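Wire Sorting at the Brustano Bench

I've been meaning to put these up since August, when we spent a long stretch teaching the Asten arms to sort wire by hand. By hand as in my hands! I hold the leader handles, the arms copy me, and everything gets recorded so the software can learn from it later. I'm still a bit in love with the whole setup, tablecloth and all. Click through if you like wires (I know some of you do).

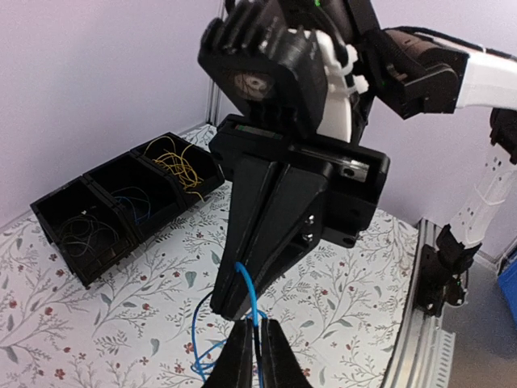
Blue wire between the fingertips, with the other gripper hanging right over it.

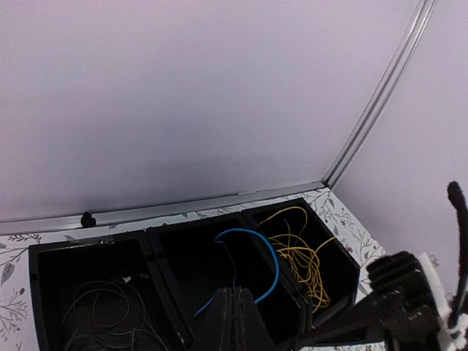

Gray, blue and yellow, each color in its own bin.

My trouble with remote control has always been my wrists. I turn them too early, the arm turns with me, and then I'm coming at the wire sideways and have to back all the way out. Jenkins, our recording program, keeps every bit of that dithering, so I set myself a rule of 40 clean runs per color and threw away anything where I got lost. Reaching into the middle bin was the part I had to practice most, with the gripper's own fingers covering up a piece of the blue cable I was trying to watch on my screen. I got better once I quit staring at the fingertips and looked at the curve of the cable above them. Yellow I kept putting off (it's such a bird's nest!) and I still owe the Clasov project its last 3 runs of that one. If you're starting out with a pair of arms like these, go slower than feels sensible, and take a break before your shoulders creep up to your ears. More pictures when I get the next batch off the drive.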